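Let the kids do the boring robot

Opinion | 3 July 2022

Every spring the robotics club at Skutstead has the same argument and every spring the wrong side wins. Somebody wants a robot that throws things. Or climbs. There's a competition, there are T-shirts, parents come. Fine. I've stood in those bleachers and yelled too.

This year a group of 12 students went the other way and picked taking a desktop PC apart. Case open, parts out, parts onto a gray tray. They call it Flelora, don't ask me, it was on the whiteboard before I got involved. No arena, no buzzer, no opponent. Just an old office tower and an arm that has to be gentler than most teenagers.

I think it's the best thing the club has done and I think we are about to kill it, so this is me writing fast before the budget meeting.
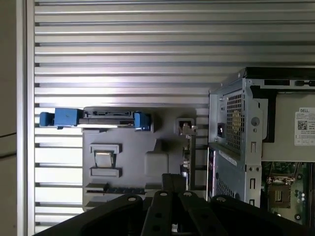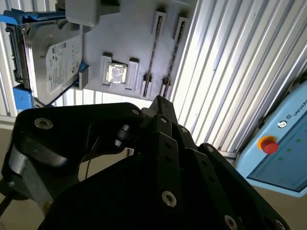 3 min read

Look at how fussy the work is. A hard drive has a blue clip on it and the clip matters. A processor socket has contacts you do not want to touch, with anything, ever. The tray has a place for a drive, a place for a chip, long slots for the thin stuff, and if you are off by a little you're off. A throwing robot can miss and everybody laughs and reloads. Miss with this one and you get a crunch.

That is the lesson. Slow down, measure, try again, write down what you did. The students keep a log, 52 pages last time I looked, and most of it is failures. Wrong angle. Wrong order. Fingers too wide. Somebody wrote "WHY" across half a page and then the next page has the fix, in much neater handwriting. I would hang that page in the hallway before I'd hang another banner.

The case against, because I've heard it plenty. It's dull to watch. True. You can sit there a whole afternoon and see one part move. It doesn't bring in new members the way the Fasix Cup does, also true, sign-ups in December are nearly all kids who saw the Cup video. And there's nothing to win. Van Hecke puts up 500 dollars for the Cup team and nothing for this one, which is their right, it's their money.

But sign-ups are not the same as learning and I wish we'd stop acting like they are. I've watched Cup teams where two students drive and code and the rest cut foam and carry batteries. Good kids, having a good time, learning to carry batteries. On the PC project there isn't enough glamour to hog. Everyone ends up with a piece. The one who draws the tray has to talk to the one who plans the grip, beacuse if they don't, nothing fits. Nobody had to put that in a rulebook.

Also, and I'll be quick. These are machines every one of them has used and almost none had looked inside. Now they can tell you what comes out first and why. They argue about clips at lunch. Last month a ninth grader explained power supplies to me for longer than I wanted and I came away knowing something.

What I'm asking for is small. Keep the bench space through next year. Split the parts money even, not by who gets a trophy. Give the project one table at the open house, near the door, not back by the coats. And let a student who spends the year on it count it the same as a Cup season, full credit, no asterisk.

If the club wants to keep throwing things too, go ahead, I'll be in the bleachers. Just don't tell me thats the serious one.

The meeting is open to anybody with a kid in the program. Comments are supposed to be in writing beforehand. These are mine.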